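## 4. Première mise en service du séchoir Tokar

Vous avez déballé l'appareil, vérifié le joint de porte (section 3) et jeté le polystyrène. Il reste à faire tourner la machine une fois à vide, puis une fois avec de vraies pommes. Comptez un après-midi. L'emballage promet « prêt en cinq minutes », ce qui est vrai si l'on s'arrête au moment où le voyant s'allume.

### 4.1 Choisir l'emplacement

1. Posez le séchoir sur une surface plane et stable, à 18 cm au moins du mur le plus proche. La grille arrière rejette de l'air chaud et n'aime pas les rideaux.
2. Branchez-le directement sur une prise murale. Le Tokar consomme 800 W en régime normal : les multiprises héritées d'un grand-oncle sont à proscrire.
3. Réglez les quatre pieds à vis jusqu'à ce que la bulle du niveau, sur le capot, se tienne à peu près tranquille.

> **Attention.** Ne posez rien sur le capot pendant le fonctionnement. Un chat compte comme quelque chose.

### 4.2 Cycle à vide

1. Retirez toutes les claies, y compris celle du bas, que tout le monde oublie parce qu'elle a la couleur du fond.
2. Tournez le sélecteur sur **P1**, puis maintenez la touche **Départ** jusqu'au deuxième bip. Le premier bip ne signifie rien ; Gavano, qui fabrique la carte électronique, l'a laissé pour des raisons qui lui appartiennent.
3. Laissez tourner jusqu'à l'arrêt automatique, fenêtre ouverte. Une odeur de carton tiède est normale. Une odeur de plastique brûlé ne l'est pas : débranchez et voyez la section 9.
4. Attendez le refroidissement complet, puis essuyez la cuve avec un chiffon humide.

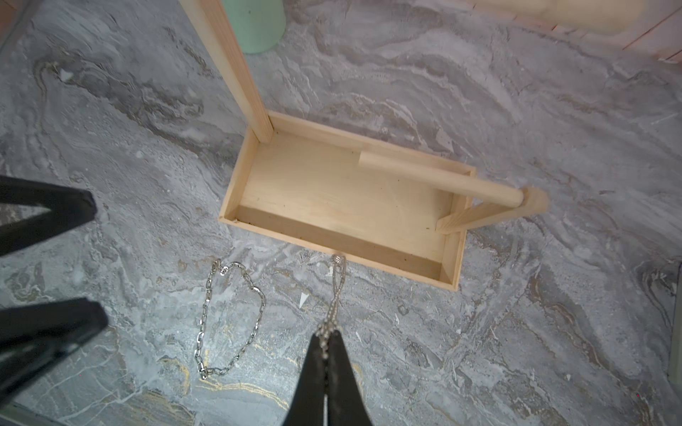 Pendant que la cuve refroidit, préparez les fruits. Athina Raptis, qui a relu ce guide et séché plus d'abricots que nous n'en mangerons jamais, recommande de commencer par la pomme : elle pardonne beaucoup. La tomate viendra plus tard, quand vous aurez appris l'humilité.

### 4.3 Premier séchage

1. Lavez et épépinez les pommes, puis coupez-les en rondelles régulières de 5 mm. Les rondelles artistiques sèchent aussi, mais chacune à son heure.
2. Plongez-les quelques minutes dans de l'eau citronnée et égouttez-les soigneusement.
3. Répartissez 200 g de fruits par claie, sans chevauchement. Si vous devez pousser, il y en a trop.
4. Glissez les claies en partant du bas, languette vers vous. À l'envers, elles entrent également très bien – c'est pour ressortir qu'elles font des difficultés.
5. Choisissez **P3** et lancez le cycle.
6. À mi-parcours, intervertissez les claies du haut et du bas. L'appareil ne vous préviendra pas.

> **Note.** Les modèles vendus avant décembre affichent la température avec un léger retard. Si l'écran semble bloqué, patientez avant d'appuyer partout.

### 4.4 Vérifier et conserver

Prenez une rondelle au centre de la claie, laissez-la refroidir et pliez-la. Elle doit rester souple et ne laisser perler aucun jus à la cassure. Si elle colle aux doigts, ajoutez une heure. Si elle casse net, vous avez fait des chips ; servez-les comme si c'était prévu.

Conservez les fruits refroidis dans un bocal hermétique, à l'abri de la lumière. Secouez-le chaque jour pendant une semaine : de la buée sur le verre indique un retour immédiat au séchoir. Une trace de moisissure envoie tout le bocal à la poubelle, sans négociation.

### 4.5 Codes affichés

| Code | Signification | Que faire |
|---|---|---|
| E1 | Porte mal fermée | La refermer, sans la claquer |
| E2 | Filtre encrassé | Le laver, le sécher, le remettre |
| E4 | Sonde débranchée | Contacter l'atelier Chrysikopoulos |

Le code E3 n'existe pas. S'il apparaît, notez l'heure, débranchez l'appareil et écrivez à l'atelier.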